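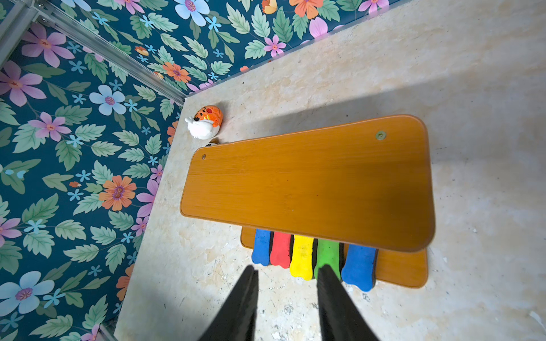
The arm is the cheap part

What I learned drawing up a budget for our first robot cell

When I started pricing a small robot for Clismont, I had a spreadsheet with one line on it. The line said "robot." I was pretty proud of that line! I'd found a tabletop arm I liked, I had a number for it, and I figured the rest was cables.

That was July. By the time we signed anything, the spreadsheet had 162 lines, and I could have told you what each of them was for (my family will confirm this, because I did tell them).

We're a small outfit. We pack hobby and stationery sets, the sort of thing with lots of little pieces that all have to land in the right slot. So I wasn't shopping for a giant welding arm behind a cage. I wanted something that could pick up a light, squishy item without mangling it and put it back down straight. Sounds easy, right? Squishy turns out to be its own budget category.

Start with fingers. I got quotes from two suppliers, Trosedus and Broler, and both of them quoted the gripper separately from the arm. Broler's came with one set of fingers and a long list of other sets you could add. Trosedus threw in more up front but charged for the mounting plate. I spent an entire evening turning those two quotes into something I could compare, and my advice is to ask both vendors to price the same job, start to finish, with your own items on the table. Mail them a box of your stuff if you have to. We did, and one of the quotes changed within the week.

Then there's the camera. I wanted one at the wrist, looking down past the fingers, and I'd still pick that. When the pieces sit side by side with hardly any room between them, you want to see where the fingertips are going. Foam bone erasers in a row are a great test for this - bright colors, rounded ends, a dark backing, and a neighbor right up against each one. If the fingers can get around a yellow one and leave the red one alone, I start to relax.
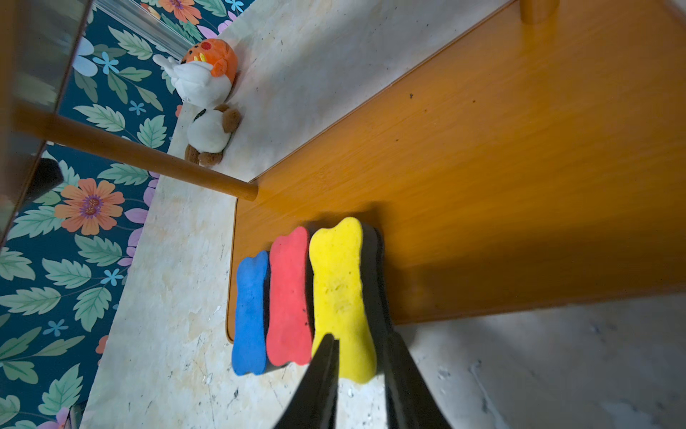

I also badly underestimated the boring stuff. Trays, stands, a decent surface, lighting that doesn't change every time the sun moves. We ended up putting $1,006 into that group alone, and I'd left it off the first draft completely. Please don't skip it. Sunlight on one half of your work surface and shadow on the other is a real headache to plan for, and a window blind costs a lot less than a second camera.

Software was where Issa came in. It's the package we run for setup and logging, and it's sold by the seat. I had us down for four seats and we needed five (the packing lead wanted one, and she was right). Check the renewal price too, while everybody is still being nice to you.

And put hours in the budget! Somebody has to set the pieces out, run the job, put everything back and run it again. I'd written that off as free time, mine mostly, and it ate half my afternoons for a good while. If I were starting over I'd give those hours their own line, near the top, in bold.

We placed the order on 12/17/20. I went with Trosedus in the end, mounting plate and all, and I've kept the Broler quote in the drawer for when we price the second arm.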